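Muvthorpe cell: safety and good practice, May report

The Karras checklist is now in use at the bin-picking cell. It has 13 rules, and I still doubt that more than half of them do anything. Operators sign it at the start of a shift. A signature tells us someone had a pen.

Two rules are worth keeping. One says no hands in the bin while the arm has power. The other says the cables get looked over before every run.

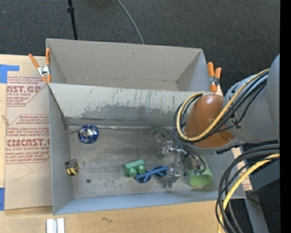
The wear rule is weaker. It asks for the bin to be "in good condition" and never says how much scraping is too much. Nanna Baldursdóttir has asked Nunosa for a limit we can measure, and we have no answer yet.

We logged 392 runs with 2 stops. I would not read that as proof the rules work, as we kept no log before them. Please hold the remaining 2000 for training until the wear rule is rewritten.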